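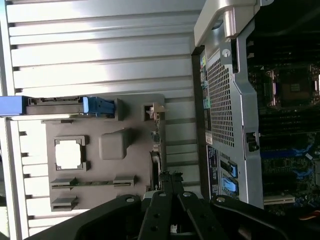
Tremus began taking orders in October for a bench cell that strips and rebuilds desktop computers. The company sells it as a kit: a single arm, a two-finger gripper, a camera at the wrist, a second camera fixed over the work, and a fixture tray for the parts. The buyer supplies a table, power and the machines to be worked on.

We spoke to the firm's applications engineer for nearly 47 minutes on a Thursday, mostly about what the kit does not do. The engineer asked to be identified by job title only.

The first question was why a supplier would choose the desktop tower, a product that was never designed to be opened by anything other than a person with a screwdriver.

"Refurbishers have a lot of them, and they come in batches," the engineer said. "A bank or a council clears a floor and you get 500 of the same model. The layout inside is fixed. Once you have taught the cell where the memory slots are on the first one, you have taught it for the lot."

Teaching is done by hand guiding. The operator moves the arm to each approach point, stores it, and then runs the step slowly with the wrist camera live on the screen. According to Tremus, a new model with a tool-free case takes a trained operator half a day. A case held shut with screws takes longer, and the screws themselves are outside the scope of the standard kit.

"We don't ship a driver. There is a mounting pattern for one and two customers have fitted their own. Our position is that a person takes out the screws and the cell does the handling."

Handling, in this case, covers memory modules, expansion cards, drives in caddies and, with the retention lever already open, the processor. The side panel is lifted away before the internal work starts. Latches are treated one by one. Those that swing freely can be worked with a fingertip. Those that need a squeeze from both sides and a pull at the same time are left to the operator.
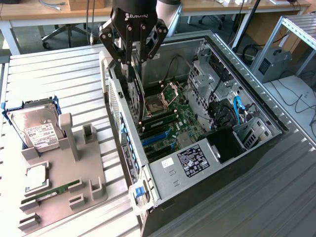 The fixture tray accounts for a large share of the price, and the engineer was direct about the reason. Every part that comes out of a machine needs a known place to sit, in a known orientation, or the arm can't pick it up again without another look. The processor has a shallow recess. Memory goes into slotted holders that keep the module from falling over. The drive is set down in its caddy.

"People look at the tray and ask if they can print their own. They can. We give them the drawings. What they find is that the slot width matters more than they expected. Too tight and the module jams on the way out. Too loose and it leans, and then the fingers close on the corner."

The trays are made for Tremus by Nalico, which also supplies the table clamps. Replacement inserts are sold separately in packs of 12.

Insertion is the harder half of the job. Removing a memory module is a matter of releasing the ends and pulling straight. Putting one in means finding the slot, keeping the module square to the board and pressing until the ends engage. The cell does this by lowering the part until it meets resistance, then moving it in small sideways steps at low force until it drops. If it has not dropped after 12 steps it lifts off and asks for help.

We asked how often that happens.

"On a model the cell knows, with a clean slot, seldom. I won't give you a percentage, and I would be wary of a supplier who did without asking what you were putting in. Bent covers, swollen plastic, a cable lying over the slot, all of that changes the result."

Cables came up several times. The software has no general model of a loose cable. It compares the fixed camera's view with a stored picture of the same case and pauses if something lies across the approach path. The operator then moves the cable and presses resume. The engineer described this as adequate for batch work and poor for mixed work.

A second area of doubt is the processor. The kit can lift one and set it down in the tray. It can also place one back in a socket, but Tremus leaves that step switched off on delivery. A chip lowered at a slight angle can damage the contacts, and a damaged socket generally means a scrapped board. Customers who want the step enabled are asked to run it on dead boards first and send in the force logs.

"One of them sent us a week of logs and then decided to carry on doing it by hand. I thought that was a reasonable decision."

Jillireo, a refurbisher, has had an early unit on trial since before the sales release and has kept it on drive and memory removal only. The firm's own note on the trial, which Tremus supplied with permission, lists two complaints. The wrist camera has trouble with glare from bare metal panels, and the tray has to be emptied by hand between machines. Tremus has since added an exposure setting per step. The tray remains as it was.

Servicing is handled from the Tremus workshop, and outside that area by Þórarinsdóttir, an automation dealer that holds spare fingers and cables. Fingertips are treated as a wearing part. The manual gives an inspection interval in hours, and the engineer said most buyers ignore it until they see a module slip.

The cell is sold without guarding. A buyer must carry out a risk assessment for the arm in its final position, with the table, the parts and the people who will work beside it. Tremus will supply a template but won't sign the finished document.

The next software release adds a step editor that allows part of one case routine to be copied into another. No date has been given for it. Existing customers will receive it under the support agreement, which is charged yearly and is optional after the first year.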